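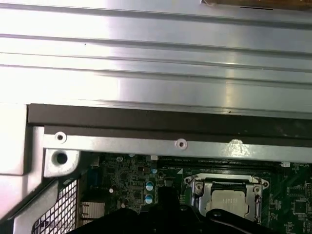

首页 归档 标签 关于 订阅
搜索本站 输入关键词 搜索

把Barkstead的旧公交线路放到地图上

23/12/2023 作者：阿辽

上周Arov更新了一批数据，里面有Barkstead的旧公交时刻表和站点表。我周末没出门，把能用的部分导进了地图，写一下过程和看到的东西。

先说Arov。它是一个放本地公共数据的网站，界面很旧，搜索也不太好用，同一个数据集换个写法就搜不出来，得从左边的分类一层层点进去。不过文件都能直接下载，不用注册，授权写得也清楚，注明来源就可以再发布。这次放出来的是扫描件和对应的表格，表格是人工录入的，字段有线路号、站名、方向、启用时间和停用时间。停用时间有不少是空的，说明里写的是“不详”。

没有坐标，这是最麻烦的地方。站名大多写成两条路的交叉口，比如“Scanlon路与运河街”，按道理可以自动匹配。我先写了个脚本去跑，能对上的大概就是市中心那一片，往外走就不行了。原因有好几种：路改过名，路口改成了环岛，或者那条路后来并进了厂区，现在的地图上压根没有。还有一些站名写的是当时的商店和电影院，脚本对这种完全没办法。

剩下超过80个站要手工定位。我用的是Pramis，一个浏览器里就能打开的底图工具，可以把旧地图叠在现在的地图上，调透明度，再点一下存成坐标。Pramis有几个地方我不太习惯，撤销只能撤一步，图层名字不能用中文，用了导出时会变成问号。叠图对齐倒是做得不错，选好4个控制点就能拉正，城北那张图纸变形厉害，拉完以后河的位置仍然偏出去一截，我就没再管，反正那一带没有站。

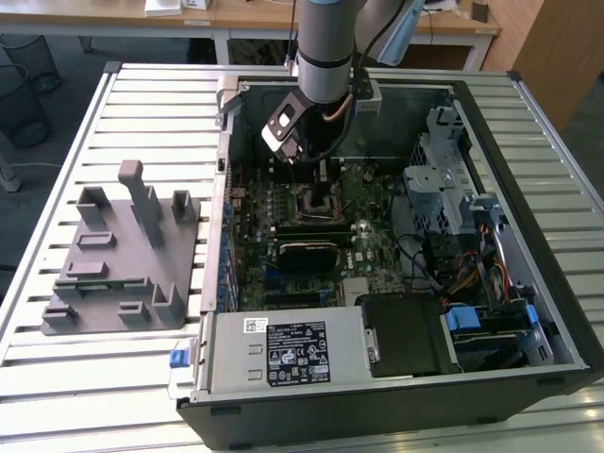 机械臂与拆掉侧板的台式机机箱

导完之后最先看的是8路。我刚搬来时住在Scanlon路，每天坐8路去上班，一直以为它那个绕法是后来为了照顾新小区才改的。从东门出来不往南直走，先拐到河边，沿河走一段，再折回主路，坐车的人都抱怨过。把旧线叠上去一看，它最早就是这么走的。河边当时有一个渡口，车是去接下船的人的。渡口后来撤了，线路没动。地图上现在那里是个停车场，站牌还在，叫“河滨停车场”，旧表里叫“东渡口”。

9路正好反过来。现在的9路很直，从火车站一路开到医院，旧的9路是一条环线，绕着老城一圈，站和站之间很近，有的只隔一个街口。表里它的方向写的是“内圈”和“外圈”，我导入的时候没注意，脚本只认“往”和“返”，结果画出来是一团乱线，查了一个晚上才发现是这个问题。如果有人也要用这份数据，记得先把方向字段处理一遍。

夜班线的表我没有导。扫描件里能看到，但录入的表格只有标题，下面是空的。我在Arov的反馈页问了一下，第二天收到Ximena Farías的回复，说夜班线的原件是手写的，还没录完，打算放到下一批。她还提到站名里的旧拼写他们是故意保留的，没有统一，要统一的话可以用附录里的对照表。这个对照表我之前没看到，它放在另一个分类下面，链接也不在数据集的页面上。早知道有这个表，手工定位能省掉不少时间。

有了对照表以后我又重跑了一遍，把前面手工点的和自动匹配的比了一下。多数差得不远，在路口的这一侧和那一侧而已。有几个差得比较多，是我点错了，把新桥当成了旧桥。旧桥在上游，桥墩还能看见，夏天水浅的时候尤其明显，我走过很多次，点的时候居然没想起来。已经改过来了。

接下来说说怎么看。我没有做网站，就是一个静态页面，打开后左边选线路，右边显示。实线是旧线，虚线是现在的线。点一个站会显示旧站名和启用时间，停用时间有就显示，没有就空着。手机上也能打开，只是左边那一栏会盖住半个地图，要手动收起来。颜色我是随便选的，有读者如果分不清红和绿请留言，我换一组。

代码不长，写得也乱，等我把里面写死的路径清掉再放出来。表格我已经传了，坐标和原始字段分开存，这样以后Arov更新的时候不用全部重来。坐标那一列后面加了个标记，“a”是自动匹配，“m”是我手点的，手点的请不要太当真，尤其是城西。城西那几个站用的是电影院和粮店的名字，我只能根据旧地图上的字去猜，旧地图上的字又印得很糊。

有一个站到现在也没定下来，叫“磨坊口”。它在城西那条线的倒数第二站，前一站和后一站我都找到了，中间有两条岔路，哪条路上都有过磨坊。我先放在靠北的那条上了。问过楼下修鞋的师傅，他说他小时候坐过那趟车，但他记得的是终点站，中间的不记得。如果有读者家里有老人住过城西，麻烦帮忙问一句。

还有读者在上一篇底下问我，为什么不直接把点提交到公共地图上。公共地图一般只收现在还存在的东西，旧站牌已经拆掉的不适合放进去，放了也会被删。少数站牌杆子还立着，那种可以提交，我打算年后走一趟，把Scanlon路沿线的先拍下来。

12月剩下这几天我不一定有空再改。夜班线等下一批数据出来再说，现在页面上那个灰色的“夜班”按钮是点不动的，不是坏了。

标签放在“地图”和“公交”下面，上一篇讲旧路名的也在那里。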